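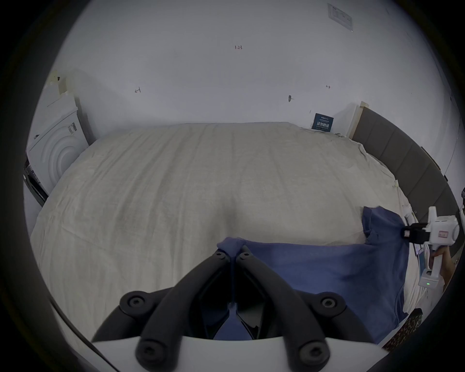 Section 3: Folding T-Shirts on the Bed

Posted 10/05/2021 by the Grustent guide team

Now we get to the fun part! If you've worked through the sorting section, you have a pile of clean, dry shirts and nowhere to put them. By the end of this one you'll be turning out flat, even rectangles that stand up by themselves in a drawer, and I promise it gets quick once your hands know the moves.

A bed is a wonderful place to fold. It's big, it's soft, and there's room for the shirt, the finished stack and the pile still waiting (a kitchen counter never has room for all of them). The one thing a bed won't give you is a hard surface, so a few of the steps below are a little different from the tabletop method in Section 2.

What you need

- A made or stripped bed. A bare fitted sheet is fine, wrinkles and all.
- The Grustent folding card, medium. The large card is meant for sweatshirts and will leave a T-shirt too wide for a standard drawer.
- Good light from one side. Dark blue and black shirts hide their creases under a ceiling light, and a lamp at bed height shows them right up.

Before you start

Smooth the sheet with your forearm where you plan to work. You don't have to do the whole mattress - a patch a bit bigger than the shirt will do. Ridges in the sheet press up through thin cotton, and you'll end up chasing a wrinkle that isn't in the shirt at all.

CAUTION: Check that the shirt is fully dry at the collar and underarm seams. A damp shirt folded tight will smell musty within days, and it passes that on to its neighbors.

Spreading the shirt

1. Lay the shirt face down near the side of the bed, with the hem toward you. Stay close to the edge so you aren't leaning.

2. Take hold of the near edge at one point and a far corner at another. Two points of hold, well apart, are what let you pull the cloth straight. Grab both points close together and the rest just bunches.

3. Lift the far corner a little and draw it away from the near point until the fabric between them goes smooth. Set it down gently. If you drop it, air gets trapped underneath and you get a bubble in the middle.

4. Do the same with the other far corner.

5. Sweep your palm from the center out to each side seam. Light pressure is plenty.

Note: If part of the shirt hangs over the side of the mattress, slide the whole thing in before you go on. The hanging part pulls on everything else and your folds will drift.

Note: Working with a partner? Fantastic, this is where it pays off. One person holds the near edge still and the other moves the far corner. Agree on who moves and who holds, and swap whenever you like.

Folding

6. Place the medium card in the center of the back, with its top edge just under the collar.

7. Fold one side in over the card, then fold the sleeve back on itself so it lies flat inside the fold.

8. Repeat on the other side. The two sides should meet or overlap slightly.

9. Slide the card out through the collar end. Go slowly here! Yank it and the layers come along too.

10. Bring the hem up to just short of the collar and smooth it down.

11. Fold in thirds from the folded end, pressing out the air each time.

CAUTION: Don't lean your full weight on the shirt to flatten it. On a mattress the middle sinks and the edges curl up, and you'll set a curve into the fold.

Filing

12. Stand each shirt on its long edge in the Zunex drawer box, with the smooth fold facing up. The box holds 36 medium shirts when the folds are snug.

13. Leave a finger's width free at one end so you can pull a shirt without dragging out the one beside it.

If it isn't working

The stack leans: the folds are uneven in thickness. Check that both sleeves were folded back in step 7.

The shirt springs open: heavy cotton, most likely. Fold in half instead of thirds at step 11.

The shirt twists while you spread it: the side seams have turned in the wash. Line up the shoulders and let the hem fall where it wants.

Next: Section 4, Pants and Shorts

Contact Grustent | © 2021 Grustent | Back to top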